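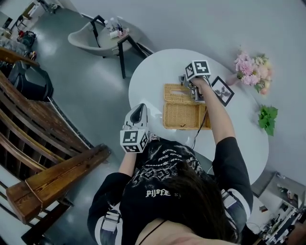 The wicker tissue box on the oval table, with a gripper at its lid.

News from the Pestness project

If you have walked past our room in August and wondered why anyone would open and close a tissue box all afternoon, well, that is how the Pestness collection gets made! A person sits down with a gripper in each hand and does an ordinary household job, and every go at it becomes one more example for the system to learn from. The patterned cubes on the grippers let us work out where each one is as it moves, so there is no robot arm to wait for.

We now have 73 good examples of the wicker box, and 41 of those came in after Lieselotte Strobel suggested we slow down at the lid. She was right (she usually is about lids). A woven edge gives a little when the jaws close on it, and people tend to rush that part and then have to grab again. We keep the second grabs too, by the way, as long as the lid gets where it was going in the end.

Uriel Alvarado has been looking after the table itself, and he likes it to feel like somebody's home, with flowers and a framed picture near the box. He moves things a little between sets so the system doesn't get too comfortable with one layout. Each set is eight examples long, and after that we ask you to put the grippers down and stretch, please, even if you feel fine.

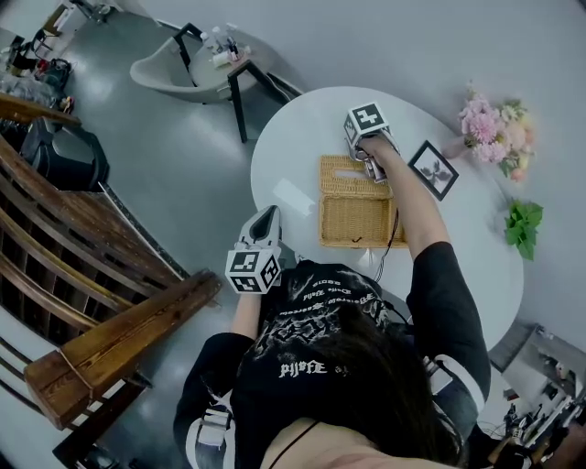

Coming up next

Six more sets with the box, and then on to Jedomitz, our folding task. Come and try a set if you have a free hour!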